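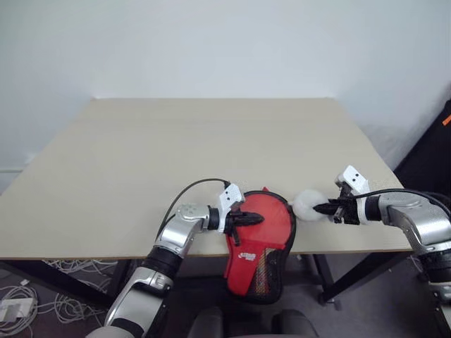 *Fig. 1 — Table with light top and black metal legs.*

## 3. Putting the table together and setting it up

Applies to the Clornitz 1528 and Clornitz 940 tables. Same legs, same fixings, different top. Sheet revised 9/3/21, bin the January one — the bolt order was wrong in it.

### 3.1 Before you start

Clear a bit of floor bigger than the top. Blanket or flattened carton down first. Two people for the 1528, one can manage the 940.

You need:

- hex key (in the bag with the bolts)
- crosshead screwdriver, hand one
- spirit level
- soft cloth

Check the bolt bag against the label. Short bolts for the leg plates, long ones for the cross rail. Don't mix them up.

> **CAUTION** — Long bolts in the leg plates will come through the top. Not covered by the guarantee.

### 3.2 Legs

1. Lay the top face down on the blanket.
2. Find the pilot holes. If one is full of dust, blow it out, don't drill it.
3. Set the first leg plate over its holes. Foot points outwards.
4. Put in all the short bolts finger tight only.
5. Same again for the other legs.
6. Fit the cross rail with the long bolts. Finger tight.
7. Now go round with the hex key, corner to opposite corner. Half a turn each, then round again till snug.

**Note:** if the rail won't reach, a leg plate is on back to front. Undo and swop it over.
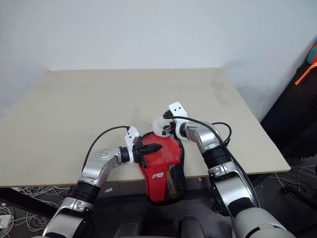
8. Turn the table over. Lift it, don't roll it onto its legs — the plates bend and then it rocks for good.
9. Stand it where it's going to live and push down on each corner.

### 3.3 Levelling

Feet screw in and out by hand. Take the weight off the corner first or you'll strip the thread.

1. Level along the long side.
2. Wind out the low foot till the bubble is centred.
3. Level across the short side. Do the same.
4. Go back and check the long side again, it will of moved.
5. Tighten the lock nuts up against the legs.

On carpet leave it a week and level again. Hard floors: use the Buvgate pads, part 502, sold seperately. Stick them on with the feet clean and dry.

> **CAUTION** — Do not pack the feet with card or folded paper. It creeps.

### 3.4 Against a wall

Leave a finger's width behind the top. Don't screw the top to the wall. If you want it fixed use the Sjöberg bracket, and follow the sheet that comes with it, not this one.

Radiators: keep the table well clear. Heat on one side only will bow the top.

### 3.5 Joining two tables

Same size only. A 940 won't line up with a 1528, the holes are in diffrent places.

1. Level both tables on their own first.
2. Push together, long sides in line.
3. Wuleo clips go underneath, one near each end of the join.
4. Close the front clip, then the back. 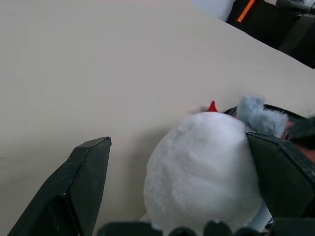
If there's a step at the join, open the clips and wind the lower table up. Never force it level with the clips, they snap.

To move a joined pair, unclip them first. Every time.

### 3.6 Cleaning and load

- Damp cloth, then dry one. No scouring pads, no bleach.
- Wipe spills straight off, mainly near the edges.
- Hot pans on a mat.
- Don't stand on it. Don't sit on the end.

Check the leg bolts after the first month, then whenever it starts to wobble. Spare bolt bag is part 800 — quote the table size when you order.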